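Can Machines Do the Chores Yet? Packing and Tidying Tasks in the Home and the Small Shop

Final Project Report, Applied Automation Seminar
Submitted by Matilde Veloso and Yesenia Ccori
Project advisor: Evelien Peeters
Submitted 12/6/22

1. Purpose of the Project

This report considers whether machines available to ordinary households and small businesses can take over simple chores that involve picking up, placing and packing everyday objects. The question was proposed by the owner of Savum, a phone accessory shop in Menthorpe, who asked the seminar whether the packing of single orders could be automated at a reasonable cost. The authors widened the question to include tidying tasks at home, as many of the same hand movements are involved.

The project began in May with a review of published work and a visit to the shop. Trials were carried out during the fall term in the Ulley Building.

2. Background

Machines already perform certain chores well. Floor cleaning, dishwashing and laundry washing share one feature: the object or surface is brought to the machine in a known form, or the machine needs only to cover an area. Packing a small item is different. The item may lie at any angle, the container may be light enough to slide when touched, and the two must be brought together with some care.

Large warehouses solve part of this problem by controlling how items arrive. A small shop cannot easily do so. At Savum, stock is kept in drawers and orders are packed by one employee, Latrice Castellanos, who also serves customers. She reported that the packing itself is rarely difficult, but that it is often interrupted.

3. Method

The authors compared three ways of working: packing by bare hand, packing by a person using a pair of hand-held grippers, and packing by a two-arm system running a learned program. The second method was included in order to separate two possible causes of failure. If a person could not complete the task with two-finger grippers, the limit would lie in the tool. If a person could complete it and the arms could not, the limit would lie in perception or control.

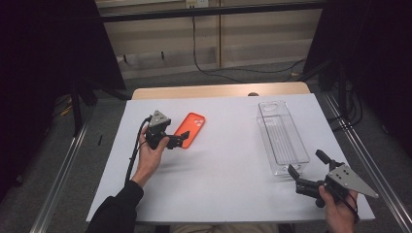

Figure 1. Phone case and clear plastic container on the white work surface, with a black gripper held in each hand.

A total of 244 trials were recorded with the hand-held grippers. Clear containers were kept in the test set at the request of Rosaura Llanos, the laboratory supervisor, who noted that they are common in retail and hard for cameras to detect.

4. Results

Packing by bare hand was completed without failure. With the hand-held grippers, the operator failed in 20 of the 244 trials. Most of these failures involved a light container shifting as the item was brought toward it. Operators learned to steady the container with one gripper — a habit that appeared early and was used by both authors without prior agreement.

The two-arm system was tested in 86 trials and completed fewer than half of them. Flat items were the main source of difficulty. A case lying flat on a smooth surface offers little for two fingers to close on, and the arms often pushed it away before obtaining a grip. Clear containers were the second source, as reflections from thin walls led the system to reach for the wrong point.

5. Discussion

The results suggest that two-finger grippers are adequate for most of the packing work studied, provided that a person is guiding them. The present limit lies mainly in seeing the object and in correcting small errors during contact. The authors consider this a useful finding for Savum, where a change of container from clear to opaque would remove one cause of failure at little expense.

For household tidying, the outlook is less favorable. Objects in a home are more varied, and few families would accept the pace recorded here.

6. Limits of the Study

Both operators were also the authors. Only small, rigid items were used, and no trial included fabric, food or paper. The review of earlier work relied heavily on the Chávez collection in the department library, which contains few sources on retail settings.

7. Recommendations

The authors recommend that Savum continue to pack by hand for the present and review the matter when its order volume increases. A future project team should repeat the arm trials with opaque containers and a softer work surface, and should record the time taken for each trial as well as its outcome.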